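Quick one this month, orders are piling up and I'm typing between parcels.

The birthstone bracelets are back in the shop — all 12 months, on the thinner chain a lot of you asked for. Same clasp as before. Garnet and opal went fast last time so don't hang about if you're a January or October person. Engraving on the little disc is free up to 7 letters, after that it's 3 dollars. Please check your spelling!! We engrave exactly what you type in the box.
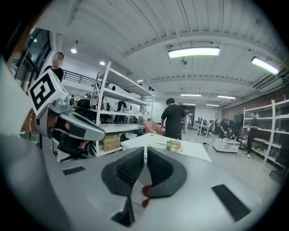
Holiday cutoffs next. Anything engraved needs to be ordered by the first week of December. Plain pieces, a bit longer, see the shipping page. Gift wrap is the dark green box now, the kraft ones are all gone and Clulham don't make that size anymore.

Also — ring sizers. Free to borrow, just pop it in your basket and send it back in the envelope. Valbona has 47 of them still out so if there's one in your kitchen drawer, mail it back pls.

New from Mateja: hammered silver studs, two sizes, the small ones are realy small. Good for second piercings. Matching pendant to follow, probably after New Year, she's still fussing with the bail.

Repairs are closed until January. Rok has a full tray and won't take more. Email him anyway if it's a broken clasp, those are quick.

Back to the parcels.

— Valbona, Mateja and Rok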